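Why Things Need a Place: How Sorting and Storing Works at Home

Home Science Pages for Ages 8 to 12
By Gerrit Brouwer
October 28, 2018

A home contains many small objects. Cups, jugs, boxes, boards, spoons, keys, pencils and lids are all used, moved and put down again, often several times a day. If they are put down in a different spot each time, the people in the home have to look for them. Storage is the set of methods people use to avoid looking.

These pages explain how storage works. They cover containers, drawers, work surfaces and the order in which things are put away. At the end there is a test you can do with a drawer of your own.

What is a container?

A container is an object with a space inside it. The space is called the volume. Volume is measured in liters, milliliters or, in many American kitchens, in cups and fluid ounces.

A cup, a jug and a box are all containers, but they are built for different jobs. A cup holds enough liquid for one person to drink. A jug holds more, and you pour from it. A box usually holds solid things. Most boxes have flat sides, so they can stand next to each other with very little space between them.

Shape matters for storage. Round containers leave gaps. Put two round jugs side by side and look down from the top: they touch at one point only, and the space in front of and behind that point is hard to use. Put two square boxes side by side and they touch along a whole side. A shelf of square boxes holds more than a shelf of round ones of the same width and height.

Round shapes have other advantages. A round jug has no inside corners where old juice can collect, so it is easier to clean. It is also comfortable to hold in two hands. This is why a kitchen normally has both kinds.

How a drawer works

A drawer is a box without a lid that slides in and out of a larger box. The larger box is called the case or the cabinet. The drawer moves in only two directions, out and in. The sides of the case stop it from moving left or right, and the part underneath carries its weight.

When you pull a drawer, you have to overcome friction. Friction is the force that resists when two surfaces slide against each other. Wood on wood has a fair amount of it. Many kitchen drawers run on small wheels or metal slides, which lower the friction, so a heavy drawer can be opened with one finger.

A drawer can jam. This happens when one side is pulled farther than the other and the drawer turns slightly inside the case. The corners then press against the walls. To free it, push it back a little, hold it in the middle of the front, and pull straight.

A drawer that is open takes up more room than a drawer that is closed. It can also be bumped into. Before you open one, check that the space in front of it is clear. Before you walk away, close it.
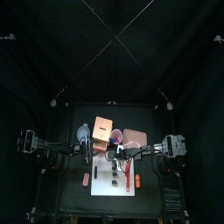

The work surface comes next. A work surface is any flat place where a job is done: a desk, a counter or a table. Its size is fixed, so each thing that stands on it leaves less space for the job. People who arrange work surfaces often divide them into zones.

The near zone is the part you can reach with your elbows at your sides. Things you are using now belong here. The far zone is the part you can reach only with your arms stretched out. Things you need once or twice during the job belong there. Anything you do not need for the job should be off the surface altogether.

Tall things go at the back and low things go at the front. If a tall box stands at the front, you have to reach over it or around it, and your sleeve may catch on it. A jug should not stand near the edge, where an elbow can push it off. If a jug or a cup has a handle, turn the handle so that it does not stick out over the edge.

A flat board is useful on a work surface. It protects the table from scratches and spills, and it marks the place where the work is done. When the job is finished, you can often lift the whole board and carry the crumbs or scraps to the trash in one trip.

The order of putting away

Tidying goes faster in a fixed order. The steps below were written for the Ledville after-school workshop and can be used at any table.

Step 1. Empty the containers. Pour out leftover liquid first. A full jug is the thing most likely to spill.

Step 2. Take away the trash.

Step 3. Sort what is left into groups – things for drinking, things for drawing, things for building.

Step 4. Put small things into drawers or boxes, and close them.

Step 5. Put large things on shelves, with the heavy ones low down.

Step 6. Wipe the surface.

Steps 4 and 5 can be swapped. Step 6 must come last, or you will have to wipe twice.

The weight of water

One cup of water in American measure weighs a little over 8 ounces. A jug that holds 10 cups therefore weighs more than 5 pounds when it is full, and the weight of the jug itself has to be added. Lift a full jug with two hands, one on the handle and one underneath. If there is no handle, use both hands on the sides.

Test: the drawer search

You need one small drawer, 13 small objects, a clock that shows seconds, and a partner.

Put all 13 objects into the drawer in no order. Your partner names one of them. Measure how many seconds you need to find it, and write the number down. Do this 5 times with different objects.

Now sort the objects into groups. Use small boxes or folded paper to make walls between the groups. Repeat the test 5 times and write down the numbers again.

Add up the first five numbers, then the second five, and compare the totals. Try it again with objects that are all the same color – the result may be different.

Words used on these pages

Case: the outer box that a drawer slides into.
Friction: the force that resists sliding.
Volume: the amount of space inside a container.
Zone: a part of a surface set aside for one purpose.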